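Prerkow Home Handling Project
Progress report to the Sheehan Fund, second reporting period
Prepared by Delali Tsikata

You asked for shorter reports this time, and for fewer adjectives. I will try.

We promised 900 usable examples of bedding and clothing being handled in lived-in homes. We have 400. The gap is mostly my doing: I planned the schedule as if cloth were a kind of box. A box stays folded when you let go of it.

Collection is still done by hand. A collector carries the gripper through a task in an ordinary bedroom, and the model learns from what the gripper's camera saw and how the fingers moved. Fiifi Bawa rewrote the instructions in January, and they now fit on one page. The old version ran to 15 and included a glossary, of which I was fond.

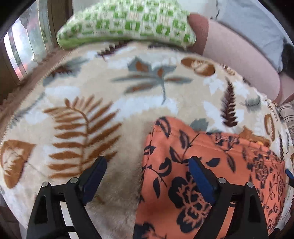
Printed fabric remains the hard part. The model likes a plain towel. Give it flowers on top of leaves and it will, with great confidence, try to pick up a petal. We have therefore moved most of our remaining hours to patterned cloth on patterned cloth, and dropped the plain white sheets we had listed for Cokville. Mariama Nutsugah has relabeled the early recordings so that a fabric edge and a printed line are no longer the same thing, a distinction we might have made sooner.

We threw out 36 recordings this period. Most had the fingers closing on air, followed by a long pause in which the collector considered the matter. Senyo Odoi would like to keep a few as examples of failure. I have said yes, provided they are filed under that name and left out of the total.

Spending is on plan except for travel to Pisley, which went over when the second household asked us to come back after supper. Evening light was not in the proposal. It is now in the data, and I would like to keep it there.

On the question you raised last time, whether collectors should stop using the free hand to steady the cloth, we are split. 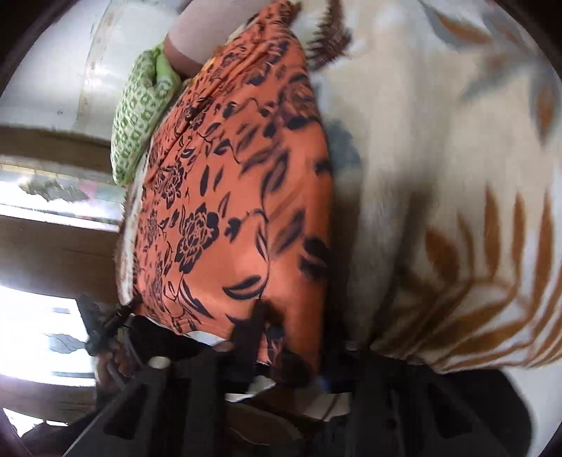 Afia Kwofie would leave the free hand in. Her note to me reads: "People hold things down when they fold. If we ban it we will get very tidy recordings of something no one does. Mark those clips, train with and without them, and then argue." She also asks that the argument take place before lunch.

We will do it her way next period, with the marked clips kept as a separate set. The revised schedule is attached.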